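The case for the lined box

Waste bins in shared workrooms are usually chosen by price and then ignored. I think the choice deserves more care, and that the best answer is a see-through plastic box with a clear bag inside it, kept on the table.

An opaque bin hides its level. People add to it until it overflows, or empty it half full out of caution. When we changed over at Kendwood in September, we went from 400 bags a term to 269. The bags were the same size and the rooms had the same use. The only difference was that the level could be read from a chair.

The liner matters as much as the box. A coloured rim on the bag shows at once whether it has been folded over properly or has slipped down inside. A bag that slips has to be fished out by hand, and the box then needs washing.

The usual objection is that waste on a worktop looks untidy. It does, slightly. A box under the table is also missed by a good share of what is thrown at it, and the carpet takes the rest. Set towards the back, it leaves the front edge free for work.

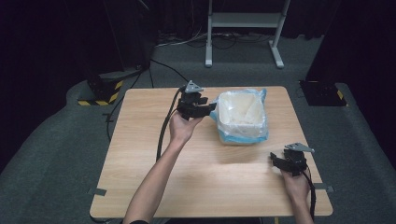

Clear-bagged box towards the back of a light wood-grain table.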